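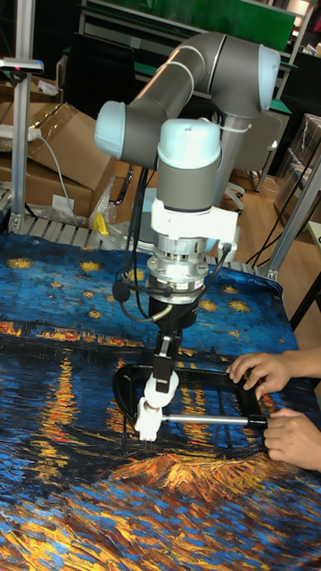
The Second Pair of Hands, for Rent

Small shops don't buy robots. They borrow a cousin, or they stay late. Abílio Pacheco has done both, and he runs a six-person repair business out of two rooms in Bresby, so when the Flandomar bench kit came up for rent he signed for a month. October, slow season. Why not.

What you get: one six-jointed arm, a gripper with swappable fingers, a stand, cables (so many cables), and a phone number. The phone number is Gülizar Canpolat. She picks up. At 9 in the evening she picks up.

Setup took the two of us a full morning and then lunch. The manual says up to 2 hours. The manual is an optimist. Most of that went on the mount, wich wants to be dead level, and on teaching the thing where the table ends.

Then it gets good. The selling point is shared work - you hold one side of a piece, the arm holds the other, and you get on with it. Pick the gripper up on the job slowly and it's polite. Rush it and it stops with a beep you will learn to hate.

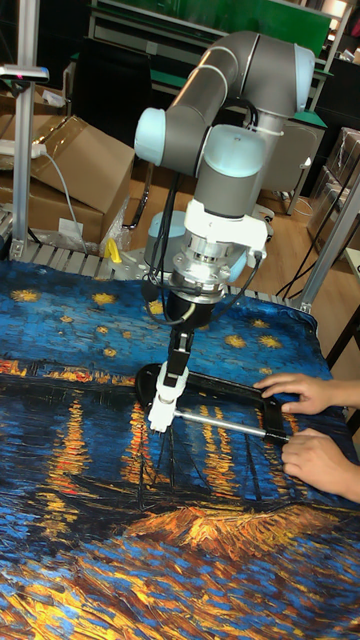
Hands at one end, gripper at the other: sharing the hold on a black-handled metal tool.

Pacheco likes the grip. "It doesn't get bored," he says. He likes the software less. Menus inside menus, and the save button moved after an update. Yiğit Soylu, who does the welding, refuses to learn it and just asks for "the usual one."

We tried Kovska's rental arm last spring for comparison. Quicker out of the crate, yes. But the fingers were hard metal and it marked up a painted part on day one. The Flandomar pads left nothing we could find.

Gripes. The power brick runs loud. The cables want tying back every time you change tools. And support closes for 7 days at year end, so plan round that if your busy then.

Would we rent it again? For fiddly two-handed jobs, yes, no question. For plain lifting, get a cart. Pacheco has kept his for a second month and is haggling over the third.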